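Reading time: 3 min

Unit 4. Good practice for recording with hand-held grippers

These notes go together with the lab rules which Marisol Huamán gave out in May. Please read them before your first session on site. The notes speak only of hand-held recording. For the arm on the fixed table, use the Agudelo sheet.

4.1 Before you start

Walk through the work area once without the grippers in your hands. Look at the floor first. Cables must lie outside the place where you will stand, or be fixed with tape. If you have to step over a cable during the task, the station is not ready, and you should tell Jairo Cáceres.

Check the marker cubes. Each face must be clean and flat, and the cube must not move when you push it lightly with a finger. A cube that has turned on its mount gives a wrong pose in the whole recording, and we can not repair this later in Brello.

4.2 Contact with surfaces

Many of our tasks ask for contact with a fixed surface, for example a counter front or a wall panel. Bring both grippers slowly. Press only as much as the task card says. On glossy or stone-like surfaces the fingers can slide, so keep your wrists in line with the handles and do not correct with a quick movement.
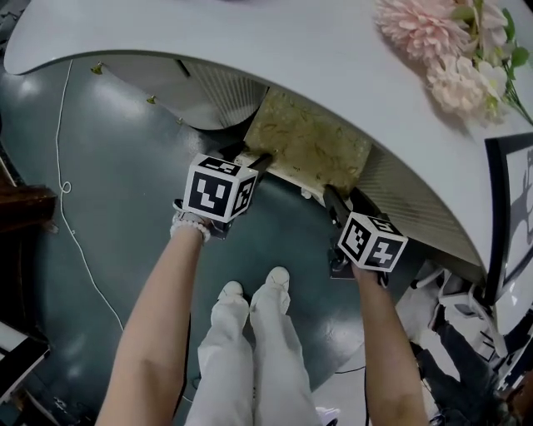
Fig. 4.1. Two-handed contact on a marbled panel under the counter top.

Under an overhang the light is weaker and the markers can fall into shadow. Turn the cubes toward the camera as far as the grip permits. Stay in contact for 2 seconds, then go back by the same path.

4.3 Sleeves, jewelry, shoes

Loose sleeves are rolled above the elbow. Bracelets are permitted if they do not touch the handle or hide a marker. Shoes must be closed and flat.

4.4 Length of work and log

One block lasts up to 14 minutes. After the block, put the grippers down on the stand, not on the counter. Write in the log the station, the task number and every contact which was not planned, also the small ones. Omprakash Nishad reads the logs before the files are accepted.

Homework: read the log of task 592 and mark the entries which do not follow 4.4. Send your marks to Vira Hladun before the next lecture.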